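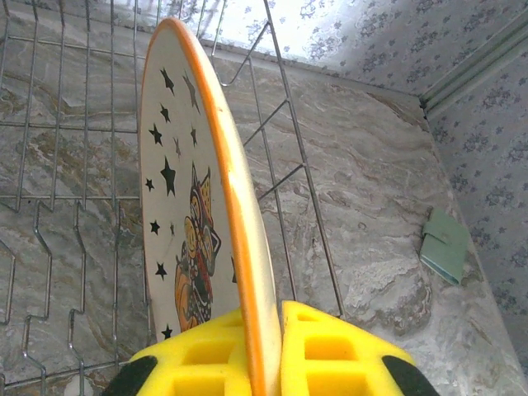
How a Robot Club Teaches a Gripper to Handle a Plate

Picking up a plate is easy for you. You have done it so many times that you don't think about it. For a robot, it is a hard job, and the students in the Drendbridge robot club have spent most of a school year on it.

The club meets after school in the science building. There are 8 students, and they work in pairs. Their coach is Graça Calado, who used to fix machines in a bakery. The club's project is called Findevero. The goal is to get a robot to take a plate, move it, and set it in a dish rack without dropping it.

What is a gripper?

A gripper is the part of a robot that does the work of a hand. Many grippers have only two fingers. They close toward each other, a little like your thumb and pointer finger when you pinch something.

The yellow fingers holding the star plate are full of rectangular holes, like a grid. Fingers can be made in many shapes. Some are solid and stiff. Others are made so they bend a little when they push on something. The club tries out different fingers and writes down what each kind is good at.

Why is a plate so hard?

A plate is wide, but it is thin at the edge. If the robot pinches too softly, the plate slips. If it pinches too hard, the plate can crack or pop out sideways.

A plate can also turn. Try this at home with a plastic plate: hold it by the very edge with two fingers, then tip your hand. You will feel the heavy side swing down. The robot has to deal with that too.

Then there is the rack. A dish rack has wires with narrow slots between them, and the plate has to go in standing up. If it is tilted the wrong way, it bumps a wire.

How does the robot know where things are?

It uses a camera. The club's camera is near the gripper, so it moves when the gripper moves. A computer looks at the pictures and works out where the plate is and where the rack is. Shiny things can fool it. Metal wires reflect light, and so does a polished counter.

How does it learn?

By practice — lots of it. A student guides the robot through the job and the computer saves each try. By January the club had saved 675 tries. Þórey Ásgeirsdóttir, who is in seventh grade, keeps the notebook. For each try she writes down which plate was used, which fingers were on, and what went wrong.

"Mostly it lets go too early," she says. "It thinks the plate is in the slot and it isn't yet."

When that happens, the pair working on it saves more tries of just that part.

What comes next?

In spring the club will take Findevero to the Unduvmont Student Robot Day. Each team gets 4 plates to put away and can bring its own rack. The students are still deciding which fingers to use.

Words to know

Gripper: the part of a robot that holds things.
Slot: a narrow space that something fits into.
Reflect: to bounce light back.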